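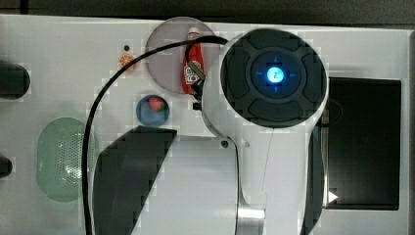 Wollell Neighborhood Cooking Club – Opinion Page

I have been cooking for other people since I was tall enough to reach the back burner, and I would like to say a kind word for the recipe that doesn't work very well. I mean the written kind, the card or the page torn out of something, with a spot of oil on it and one line that makes no sense at all.

My own collection runs to 81 cards, most of them handed to me by people who learned the dish standing next to somebody else. Vasanthi Pisharody gave me her lentils that way. The card says "cook until it smells right," and for the first few years I was quietly annoyed with her every time I took it out of the box. Right compared to what? I burned it, I undercooked it, I called her at supper time with the phone tucked under my chin, and we'd end up talking for an hour about her sister's knees while the pot did whatever it liked.
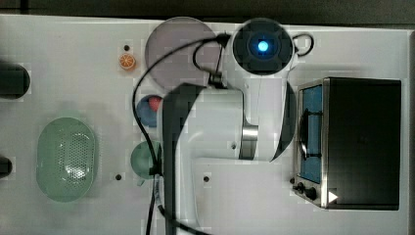
Toaster oven at right, kitchen items at left.

Now I can look up lentils on my phone and get more than 100 versions before the water boils, each one tested and weighed and timed to the minute. They're good, too. I made one from the Kidano cookbook in May and everybody had seconds. But I couldn't tell you a thing about the person who wrote it, and I had no call to phone anyone while it cooked – and I missed that more than I expected to.

Karabo Makhubela, who has sat across from me at club suppers for years and disagrees with me about nearly everything, thinks I'm being sentimental. Her view is that a vague recipe is a locked door, and that plenty of young cooks never got a grandmother to stand next to. If the card says "a handful," whose hand?
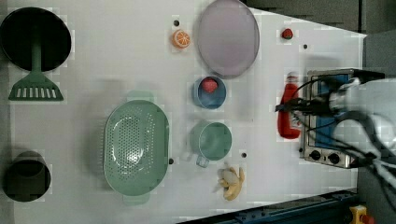
She has a point there, and I've chewed on it a good deal. When my nephew moved into his first apartment I copied out a dozen of my cards for him, and I caught myself putting in the numbers. Two cups. Oven at 350, forty minutes. I wanted him to eat, after all, and he's a shy boy who wouldn't have called.
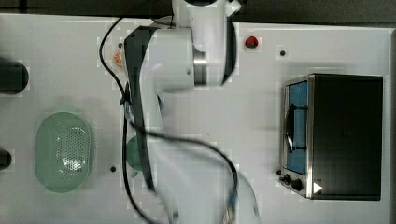 So I've come around to wanting both on the same card. Put down the cups and the minutes for the stranger, and then leave a line or two at the bottom for whatever you know that won't fit in a cup. For a fruit salad, say, with a strawberry and an orange slice like the ones on the white table here, the amounts hardly matter, and what I'd want written down is that your aunt always saved the juice from the cutting board and poured it back over the top. I'd keep that card over a tidier one any day. And please, sign your name to it, and put your phone number on the back.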